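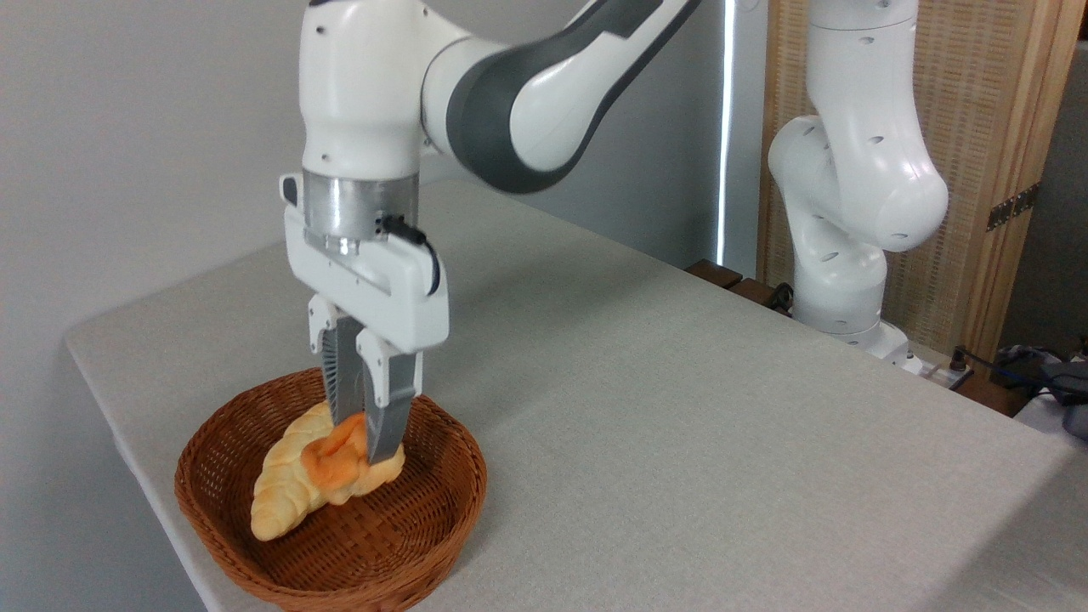 Clurness Basketry Word List

A list of basketry terms with short definitions, regional variants and notes on where each term was collected. It covers willow, rush, cane and rattan work. Compiled by Dewanti Tarigan from printed manuals, workshop handouts and conversations with makers. The current version is 3.

What is in it

Each row is one sense of one word. A word with two meanings gets two rows, so "slew" appears once for the weave and once for the group of rods worked together. Spelling follows the source, and a normalised form sits in its own column so that searches don't miss anything.

The files are:

terms.csv — the main table
sources.csv — one line per book, handout or conversation
variants.csv — regional and older forms, linked to the main table by term_id
changes.txt — what was altered between versions

All files are UTF-8 with a header row. Fields that contain commas are quoted. Empty cells mean the information was not recorded. They do not mean "none".

Columns in terms.csv

term_id: a short code that stays the same between versions
headword: the word as found in the source
normal_form: lower case, modern spelling, singular where that makes sense
part: noun, verb or adjective
definition: one or two sentences in everyday English
material: willow, rush, cane, rattan or general
stage: preparation, base, siding, border, handle or finishing
source_id: matches sources.csv
confidence: high, medium or low

The stage column causes the most trouble. Some words belong to more than one stage. "Upsett" is the band of weaving that sets the stakes upright after the base is made, and makers disagree about whether it counts as part of the base or the siding. It is filed under siding here. "Wale" turns up nearly everywhere and is filed under siding too, with a note in the definition.

How it was collected

The first version came from typing up the glossaries at the back of 55 printed manuals. Version 2 added handouts from the Pistness evening classes, which use several words the manuals leave out, mostly for faults and repairs. Version 3 added the Sembiring notebooks, a set of handwritten pages on rattan work, with translated terms alongside the originals. Roughly 70 of the notebook entries have no good English match. For these the headword has been left as written and the definition explains the action or the part.

Conversations were written down by hand and read back to the maker before going in. Makers are listed in sources.csv by county and craft only.

Confidence

High means the word was found in at least two sources that agree. Medium means one clear source. Low means the handwriting was hard to read, or the sources contradict each other. Low rows are kept in the main file, so filter them out if you need a clean list.

Known problems

Cane and rattan are used loosely in older English sources. Where the source did not make the difference clear, the material is given as "general", even if a maker would probably know which was meant.

Chair seating is only partly covered. Straw work and splint baskets are not covered at all.

Some definitions in the border section are too short to work from. A three-rod plain border needs a drawing, and this is a text list. It will help you recognise the name, but please use a proper manual if you are learning to make one.

Duplicates crept in when the Pistness handouts were merged. Most were removed in May. If you find another, send both term_id codes.

Checking

For each version, 100 rows are picked at random and compared with the original source. Mistakes are corrected and listed in changes.txt. Version 2 also had a full pass for spelling, after "scallom" was found in four different forms. The older forms are now in variants.csv.

Use and credit

You may copy, print and adapt the list for any purpose, including paid teaching. Please credit it as "Clurness Basketry Word List, D. Tarigan" and give the version number. The Ornalent pattern cards are quoted with permission in nine rows, marked in sources.csv. Those rows may be reproduced as part of the list — ask first if you want to use them separately.

Corrections

Send the term_id, the correction and where it comes from. A photograph of the printed page is useful. New words are welcome with a source, and "my grandmother called it that" is a source, as long as you add the place.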